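search this forum
Advanced search

Mismatched tableware – show us yours!

lidsandladles
January 24, 2018
I've given up on matching sets and I couldn't be happier! Everything came out of the cupboard today so I could choose what stays, and it looks so cheerful on the lemon cloth that I had to share. Most of it is from the Cludham car boot, bits and pieces over nearly five years.

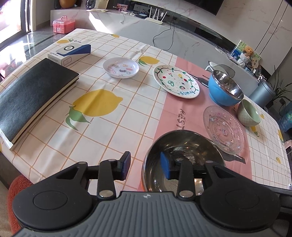 Lemons, a bit of pink and all my odd bowls

The glass plate with the scalloped edge is my favourite – I paid 2 quid for it and I'd have paid ten. The pale green bowl is lovely to hold too, all that texture. Can't decide if the steel mixing bowl should live with the rest or go back under the sink.

pebbledash
Oh that fruity plate with the vines! I love a painted plate. I do think the cloth is fighting with it a bit though. Have you tried it all on plain white?

lidsandladles
Plain white, in January? Never! The lemons are staying. I want to sit down to breakfast and feel like it's warm out.

Jeruvau
With lidsandladles on this one. Pattern on pattern is fine if you keep the food simple. I'd lose the blue bowl, mind. Steel insides make a racket with a spoon.

lidsandladles
But the blue one is so good for salad! Light, and I can drop it without crying. I had another go at the layout, with the glass plate on the pink band and the blue bowl behind it.
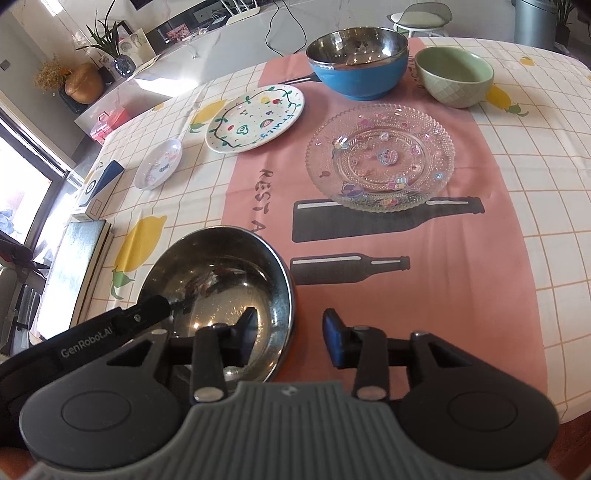 I'm thinking fruit on the glass plate, dips in the green bowl and olives on the little dish with the cartoony pictures. Six of us for lunch in March, so I've got time to find more.

pebbledash
All right, I'm coming round to the lemons. Not to olives on that sweet little dish though – they'll hide the pictures! Put butter in the green bowl and leave the small one for sugared almonds.

Jeruvau
Almonds hide them just as well. Olives get my vote.

lidsandladles
Olives first, almonds with the coffee. Off to look for more painted plates!

Related threads
Cludham car boot finds (119 replies)
Getting tea stains out of a printed tablecloth (32 replies)
Do you keep your mixing bowls on show?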